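How Did Old Games Fit on a Cassette Tape?

Have you ever waited for a game to download and thought it was taking for ever? Then you will love this! Back in the 1980s, lots of children loaded their games from a cassette tape, the same sort of tape people used for listening to pop songs. You put the tape in, typed a command, pressed play and then went off to make some toast.

So how can a game live on a tape? A computer game is really a huge list of numbers. Some of the numbers are instructions (move the spaceship left, play a beep) and some of them are pictures, levels and scores. The computer stores every one of those numbers using just two digits, 0 and 1. Each 0 or 1 is called a bit, and a group of 8 bits is called a byte.

A cassette tape can't store numbers, but it is brilliant at storing sounds. So the clever people who made home computers turned the bits into sounds! On many machines a 0 was one kind of tone and a 1 was another, and they went by so quickly that all you heard was a screeching, warbling racket. If you played a game tape on an ordinary stereo by mistake, you soon knew about it.

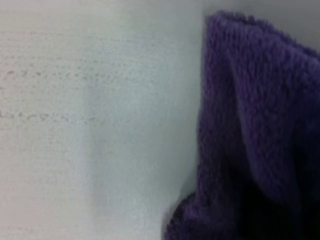 When the computer listened to the tape, it did the same job backwards. It heard the tones, worked out which were 0s and which were 1s, and put them all back into its memory in the right order. Once the last one was in — hooray, time to play!

Now for some sums. Imagine a little maze game that is 3107 bytes long. Every byte has 8 bits, so that is 24,856 bits to squeeze onto the tape. If the computer can read 200 bytes every second, the whole maze loads in under 16 seconds. Not bad! But plenty of games were more than ten times bigger than that, and plenty of computers were slower, so a wait of five minutes was quite normal.

Sometimes it all went wrong. Tapes could stretch or get crinkled, and even one wrong bit could spoil a game. To catch mistakes, many computers used a checksum. The computer added up the bytes as they came in and compared its answer with one saved on the tape. If the two didn't match, you got an error message and had to rewind and start again (often right at the end, which was maddening).

Try it yourself! Choose a secret word with a friend's help and agree on a code: a clap for 0 and a stamp for 1. Give each letter its own pattern of five claps and stamps, write the patterns down, then send the word across the room. How fast can you go before your friend gets muddled?

Words to remember
Bit: a single 0 or 1
Byte: a group of 8 bits
Checksum: a total used to spot mistakes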